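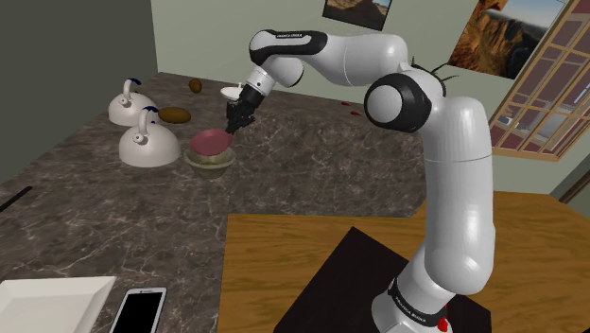

Tableware transfer in simulation: a thin round piece held at a tilt just over a shallow bowl.

Skarstead Grip Monitor, two-finger version
Engelhardt Equipment / Gripping and Sensing / Monitors and Add-ons
Condition: new, boxed
Availability: in stock at Skirkham
Status: sold with a fault notice. Read the notice before you order.

Overview

The Skarstead Grip Monitor is a small controller module that watches a two-finger gripper and tells the robot program whether a part is being held. It reads finger position and motor effort and puts out one of three states: HELD, EMPTY or UNSURE. Your program decides what to do with them.

The maker's leaflet calls it "drop-proof handling." We took that phrase off our page. The module can't stop a drop. At best it reports one quickly, and with thin round parts it has a habit of reporting one late or missing it altogether.

Fault notice: false HELD on thin, tilted parts

Affected: all units on firmware 22 and earlier.

What happens: a plate, lid or similar flat part is gripped near its rim and carried at an angle. The part turns or creeps in the fingers. Finger width hardly changes while this goes on, so the monitor keeps reporting HELD. If the part then falls away and the fingers close slowly, HELD can stay on for long enough that the arm finishes its move and opens over the target as if nothing had happened. The log shows a good cycle.

We first heard of it from a customer whose reject bin and cycle log did not agree. The maker's reply was that the gripping force was set too low. We raised the force and got fewer false reports, but we still got them.

Our bench work was done in simulation first, then on a real two-finger gripper with plastic tableware. Over 3,431 simulated transfers into or over a bowl, the monitor gave a false HELD 70 times. You may think that's a good score. It depends what you are carrying and who has to sweep it up. We would also be careful with the number itself: simulated contact is forgiving in some places and harsh in others, and we didn't run enough real cycles to put a rate on the hardware. The fault did show up on the hardware. That much we can say.

Blocks, cartons and bottles gripped across the body gave us no false HELD on either setup.

What firmware 23 is supposed to fix

Skarstead told us in February that the next release would compare effort against width through the whole move. We have a preview copy. It catches more slips and it also throws UNSURE on parts that are sitting perfectly still, which will stop your line if UNSURE is wired to a pause. We are not shipping the preview and we won't describe the fault as fixed until we have a release we can test. If another seller lists this module as "slip issue resolved," ask them which firmware they mean.

Safety

The Grip Monitor is not a safety device. It has no safety rating, and the leaflet says so on the back page in small type. Do not use HELD to allow a person into the work area. Do not use EMPTY to unlock a guard or door. A dropped part is a hazard in its own right if it is heavy, sharp, hot or breakable, and your risk assessment should assume that it can be dropped at any point in the move, with the log showing nothing.

Until a tested release is available, on firmware 22 we suggest:

Grip flat parts closer to the middle if the fingers can reach.
Keep the part level during the carry and tilt only at the end.
Add a second check at the drop point. A cheap light sensor across the bowl or tray does more than any setting in the menu.
Treat UNSURE as a stop.
Leave the "auto-confirm" option off. It turns UNSURE into HELD after a short delay, and we can't think of a good use for it.

Specification

Gripper type: parallel, two-finger
Outputs: HELD, EMPTY, UNSURE (digital), plus text log
Supply: 24 V DC
Report rate: 20 per second (maker's figure; ours came out lower with logging on)
Mounting: DIN rail
Firmware as shipped: 22
In the box: module, rail clip, signal cable, leaflet
Not in the box: power supply, gripper, arm

Compatibility

The module needs a gripper that reports both finger width and motor effort. Plenty report only width, and with those it will run but never leave UNSURE. The maker's list says "works with all major arms," which isn't a list. Send us the model of your arm and gripper before ordering and we will tell you if we have tried that pair. If we haven't, we'll say that too.

Alternatives

The Millau Contact Pad Set puts a sensing surface on each finger, so it feels a part creeping sideways. It costs more, the pads wear, and it wants recalibrating more often than its makers admit. For plates and lids we would still choose it over the Grip Monitor as things stand. For boxes, save your money.

Returns

Unopened units can come back at any time. Opened units bought before this notice went up can be returned for a full refund, including the cable. Units bought with the notice in place are returnable as normal, but "false HELD on flat parts" will be treated as a known condition of sale.

If you have logs that show the fault, or logs that show it gone, send both the log and the finger width trace. A log alone is no use to us here, as the log is the part that gets it wrong.

Related items: Millau Contact Pad Set; light barrier kit, short range; replacement signal cable for Skarstead modules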